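List: Demonstration and Teleoperation Working List
Subject: Re: Retention and labeling of teleoperated demonstrations, kitchen tasks
From: Anderson Leite, Data Practices Group, Wakdale Institute

Dear list members,

I write on behalf of the Data Practices Group in reply to the message from the Brallunier laboratory, which is quoted in part below. The group discussed it at its May meeting and asked me to send a written response to the full list, as several other sites had raised similar points in private correspondence.

The Brallunier message read, in part:

> We are preparing our second round of simulated kitchen demonstrations and would appreciate guidance before operators begin. In the first round we collected 200 demonstrations of the coffee machine task by remote control, using a handheld controller. Our reviewers could not agree on which of these should be kept. One reviewer wished to discard every demonstration in which the operator paused or corrected course. The other wished to keep all of them provided that the task was completed.
>
> After the stricter reviewer had finished, 31 demonstrations had been set aside. Most of them had reached the goal. We do not want to throw away useful work, but we have also seen policies trained on the full set hesitate in places where there is no need to hesitate.
>
> We would also like to know whether the list has a position on mixing hand-guided demonstrations from a physical arm with teleoperated demonstrations from the simulator. Our colleagues at Sombatkul have offered us a hand-guided set for the same task. They used a different arm, and their recordings begin with the gripper already near the work surface.
>
> Finally, is it acceptable to fix the starting position of the arm for all demonstrations? Our operators prefer it. The reset is faster and they make fewer errors.

The group's response to each of these points follows. These are recommendations only. Sites that have already published a protocol are not expected to change it in the middle of a collection.

1. Pauses and corrections

The group does not support discarding a completed demonstration on the sole ground that the operator paused or corrected course. A correction shows the policy how to return from a poor position, and such positions will be met in use. A set made up entirely of smooth approaches contains very little of this information.

A pause is a different matter. When an operator stops in order to think, change grip on the controller, or look at a second view, the recording holds a stretch of frames in which the arm does nothing. A policy trained on these frames may learn to do nothing in the same place. We believe this may account for the hesitation described in the quoted message, although we have not examined the Brallunier policies and cannot say so with confidence.

We therefore recommend that idle stretches be trimmed and that corrections be left in. The untrimmed recording should be retained in the archive, with the trim points stored in a separate file. Trimming should be carried out on the recorded commands, and the video should then be cut to match. Two sites have reported trouble when the work was done in the opposite order: the commands and the video drifted apart, and the error was not noticed until training.

Where a task includes a deliberate wait, such as holding a button or waiting for a display to change, the operator should mark the wait during recording. The Drokthorpe controller software provides a marker button for this purpose. Marked waits must not be trimmed.

2. The demonstrations already set aside

We suggest that the 31 demonstrations be reviewed again under the rule given above. The review should be performed by a person who did not take part in the first round and who has not been told how either reviewer voted. Each demonstration should receive one of three labels: complete, complete with correction, or incomplete. Incomplete demonstrations should be kept in the archive and left out of the training set unless the training method makes specific use of failures.

The group does not recommend a numerical quality score at this stage. Scores given by different reviewers have proved difficult to compare, even where the reviewers worked from the same written guide. A short written remark is of more use to those who later inherit the data.

3. Mixing hand-guided and teleoperated demonstrations

The two kinds of demonstration may be combined, but they should never be combined without a label. Hand guiding tends to produce short, direct paths, as the operator feels the arm and moves it as one would move an object. Remote control tends to produce longer paths in which translation and rotation are performed one after the other. If both are placed in a single set and the source is not recorded, any later difference in behavior will be very hard to trace.

The offer from Sombatkul is a generous one. Before accepting it, Brallunier may wish to settle the following matters with them:

Whether joint positions, end-effector positions, or both were recorded. Joint positions from a different arm cannot be used directly.

Whether the operator's hands appear in the video. In hand-guided work they very often do, and the policy will not see them at run time. Many sites record the motion by hand and then play it back with the operator out of view, and keep only the video from the playback.

Whether the gripper was opened and closed by the arm's own motor or by the operator's fingers. In the latter case there may be no gripper command in the recording at all.

Whether the approach toward the work surface can be recorded again from a greater distance. As the quoted message notes, the existing recordings begin close to the goal. A policy trained on them alone would have no example of how to get there.

We would also advise training once on the teleoperated set alone before adding the second set. A comparison is only possible if the first result exists.

4. Fixed starting positions

This question produced the most discussion. Operators at nearly every site prefer a fixed start, and the reasons given in the quoted message are fair ones. The group nevertheless recommends that the starting position be varied for at least half of the demonstrations in a set. With a set of 100, this means that 50 may begin from the home position and the remainder should begin elsewhere in the reachable area.

In a kitchen layout the choice of start affects more than the length of the path. The arm is large in comparison with the counter and can stand between the camera and the things it is meant to reach. 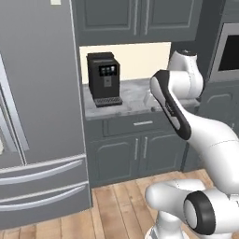

For this reason, we ask that the starting position be judged from the recorded camera view as well as from the arm's own coordinates. An operator who works with a free camera in the simulator may have a clear view of the counter at all times, while the policy receives only the fixed view. The demonstration will then contain motions that respond to something the policy cannot see. Operators should be given the same view that is recorded, and no other, unless the additional view is also recorded and supplied in training.

It is acceptable for an object to be partly hidden during a demonstration. It should not be wholly hidden at the moment the operator begins to move toward it. If this occurs with a given start, the start should be removed from the list and the removal noted in the protocol.

The position of the camera should be treated with the same care as the position of the arm. If the camera is moved during a collection, even slightly, a new set identifier should be issued. The Wakdale archive will accept any number of sets under one task name.

5. Operator instruction

The quoted message does not raise this point, but it bears on all of the others. Operators should receive a written statement of the goal, with the condition under which the task is considered finished. They should not be given a prescribed path. Practice demonstrations should be recorded and labeled as practice, and they should not be moved into the main set later, however good they appear.

Sessions should be kept short enough that the last demonstration is of the same standard as the first. The group has no fixed limit to propose and would welcome figures from sites that have kept records of session length.

Comments on these recommendations may be sent to the list or to me directly. Corrections of fact are best sent to the list, so that they are stored with this message. The group will take up the matter of bimanual tasks at its next meeting, and sites with a written protocol for two-arm teleoperation are invited to submit it in advance.

Respectfully,

Anderson Leite
For the Data Practices Group
Wakdale Institute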